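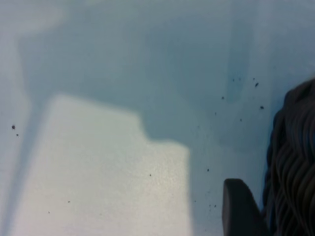 Can a machine wipe down a kitchen table yet?
On a good day, with plenty of patience. Wiping is the easy part, and finding every last speck is where the hours go.

Table Duty, May 2023

Welcome to the Prandeleo gallery! Tipene Mudgway and I have been chasing one small dream – a table that gets cleared and cleaned while we put the kettle on. We gave it 70 tries over the spring, 28 of them on crumbs alone, and I loved nearly every one.

Dark specks on a pale top, some in bright light and some in blue shadow. Tipene reckons the shadows are harder than the crumbs.

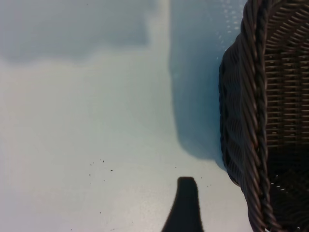
Will robots be doing all our chores soon?
My guess is one chore at a time, starting with the dull ones. Folding and scrubbing pans will take far longer.

Brown wicker with a thick twisted rim, and more crumbs beside it. I'm very fond of the weave, with all those little gaps – a lovely awkward thing to get hold of.

More from the Pririne kitchen in September, when we start on cutlery.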